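Small Press Publishing: The Illustrated Pamphlet
Week 2 handout — Wednesday, September 16, 2020
Instructor: Zarmeena Soomro

Reading for this week: Nhi Diệp, Nendard (Dronero Editions), poems 1 to 9 and the printer's note at the back. Copies are on reserve at the front desk.

1. What we mean by a pamphlet

A poetry pamphlet is a short, thin book, usually stapled or sewn through a single fold. Pages come in multiples of four, so a poet with 22 pages of work has to find two more or cut two. Count the title page, the copyright page and any blanks before you promise anyone a page count.

Nendard runs to 40 pages and was printed in an edition of 300. Diệp wrote the poems first. The drawings came later, after the order was fixed, and one poem was dropped to make room for a double-page drawing.

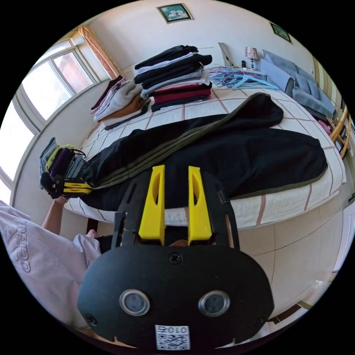 2. Where the drawings go

Look at how the left and right pages are used. For most of the book the poem is on the right and the drawing on the left, so the reader meets the drawing first. In "Wurnitz, Upper Road" this is reversed. Read it both ways and write down what changes for you. A sentence or two is enough.

Watch the gutter as well. A line that runs close to the fold is hard to read in a stapled book, and a face drawn across it will be split.

3. Terms to know

Signature: a folded sheet that makes up a group of pages.
Bleed: artwork that runs past the trim line.
Recto and verso: the right-hand and left-hand page.
Colophon: the note on how the book was made — paper, type, printer, size of the edition.

4. Working with an illustrator

Agree in writing on the number of drawings, the fee, the due date, and who keeps the originals. Send the full manuscript, even if only five poems will be illustrated. Diệp's letters to her illustrator, Bezerra, are in the course packet. The one from August deals with a drawing she asked to have redone.

For next week

Bring a folded dummy of your own pamphlet, eight pages at least, with the poems marked by title only. Pencil is fine. We meet in Room 394.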